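19 March 2018 – dye bath, second go

Cleltside wool, 16 g skeins, madder from the Merero bag. Alum mordant left overnight, rinsed twice. Bath up slowly, held at 60ish, forgot to note the start time agian.

- skein A: brick, a bit flat
- skein B: chalk added, much redder – keep this one
- pH strips nearly gone, order from Kazmi

Water is Morusham tap, some 500 ml per skein. Try rainwater in September when the butt is full.

Black gloves for anything with iron in it, the pale ones stain and then mark the next skein.

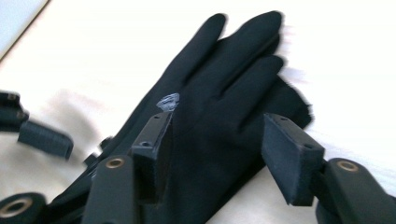
## Next

- iron dip on half of B, 2 mins max
- lable the jars!!
- light test strip in the window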